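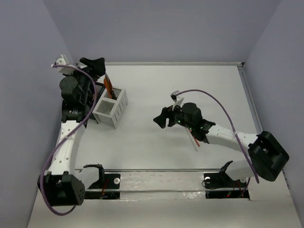
Lempi Kauppinen remarked, after reading our first draft, that people do not sort their small things by what the things are, they sort them by how soon they will need them again. We have kept this remark in mind in the present section, and we thank her for it.

**Figure 3.** A caddy with two square compartments and slatted sides. An orange object is being lowered into the rear compartment; the near one appears empty.

### 3.2 Choice of compartment

The caddy in Figure 3 has open tops, and its walls are made of thin vertical slats with narrow slots between them. We consider this form useful for our question, as the content of such a container can be partly seen from the side. In the Hebden households, 12 in total, participants received a divided caddy in March and were asked to use it on a desk or kitchen table as they liked. They got no instruction about which compartment is for what.

In most homes the rear compartment was filled first. Participants explained that they wanted to keep the near one for things still in use, such as a pen or scissors. Over the following weeks this order became weaker. The near compartment collected receipts, keys and coins, and the rear one was seldom opened up to new objects. Fothergill (personal communication) observed the same in the Zakmont offices, where the caddies stood against a wall and the rear part was harder to reach.

We recorded 300 placements from the diaries. A placement was counted only when the participant wrote down both the object and the compartment. Entries with "in the box" and nothing more were left out, and this affected mainly three households, which wrote very short diaries. Their answers in the closing interview are still used in Section 4, where we discuss the moving of objects from one compartment to the other.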